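3.2 Collecting the demonstrations

Once the task list was settled, we turned to the part of the project that ended up taking most of our time and, we are happy to say, gave us most of our enjoyment as well. All of the demonstrations in the Mulldale set were gathered by teleoperation. A person wearing tracked gloves and a headset moves, and the humanoid follows along a moment later, while the joint angles, the hand commands and the view from the head camera are all written to disk together. We had used a hand-guided setup in our earlier work on the Musto arm, where you simply take hold of the robot and push it where it ought to go, and we were fond of it. It does not carry over well to a full humanoid, though, where there are two arms to mind and a body that has to stay balanced while you mind them, and so we made the change with some regret.

The operators were new to this, and we wanted them to be. Each one spent a first afternoon with nothing to record, just reaching and grasping and getting used to the small delay, and only after that did we begin saving episodes. We asked them to work at whatever pace felt natural and told them not to worry about mistakes. If a grasp slipped they were to go back and try again within the same episode, and we kept those second tries in the set. Our feeling, which grew stronger as the work went on, is that a policy trained only on smooth runs has never been shown what to do after a poor one.

The collection was split over 2 sites. The Paquette site has long straight benches and plenty of room, and the tasks there were mostly sorting and stacking. The Hendstead site is where we did the cloth handling and the table clearing, and it was set up around lower furniture of the sort a person might have at home (Figure 2). In all we kept 68 episodes of cloth handling for training and put aside 24 more for evaluation, the latter recorded by operators whose episodes appear nowhere in the training portion. These are small numbers next to what others have gathered, and we come back to this in the discussion.

Cloth deserves a few words of its own, as it gave us more trouble than everything else put together. A cup is the same cup every time you pick it up, but a cloth that has been dropped twice has landed in two different shapes, and the operator has to look at it afresh each time and decide where to take hold. We first tried starting every episode from a neatly folded square, and the policies trained on those episodes were very good at neatly folded squares and not much else. From then on we asked the operator's partner to drop the cloth from chest height and leave it however it fell.

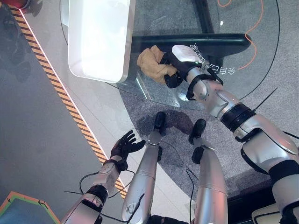
Figure 2. Cloth handling from the robot's head view. The right hand grips the cloth on a round glass tabletop; the left hand is open and away from the table.

The choice of tabletop turned out to matter more than we had planned for. Clear glass lets the floor and the table base show through, so that the pixels around the hand carry a good deal of clutter that has nothing to do with the task, and bright items on top can wash out under the ceiling lights. Our first depth estimates over glass were poor enough that we dropped depth as an input altogether and trained on color images and joint readings alone. We did think about covering the glass with a mat, and one of us argued for it quite warmly, but people do own glass tables and we would like our robot to be of use to them too.

We also left the robot's own body in view and did no masking of the arms or legs. Early on we had cropped the images tightly around the hand, and the operators, watching the replays, told us they could no longer tell how far the arm had left to reach. We took the hint and went back to the full view for the policy as well. The idle arm was recorded in just the same way as the working one, so that every episode holds commands for both sides, even when one of them has very little to do.

Each episode was then watched from start to finish by a person other than the operator, who marked the first contact, the moment of grasp and the release. Where the hand hid the cloth and the moment of grasp could not be judged from the images, the finger motor currents were used to place the mark.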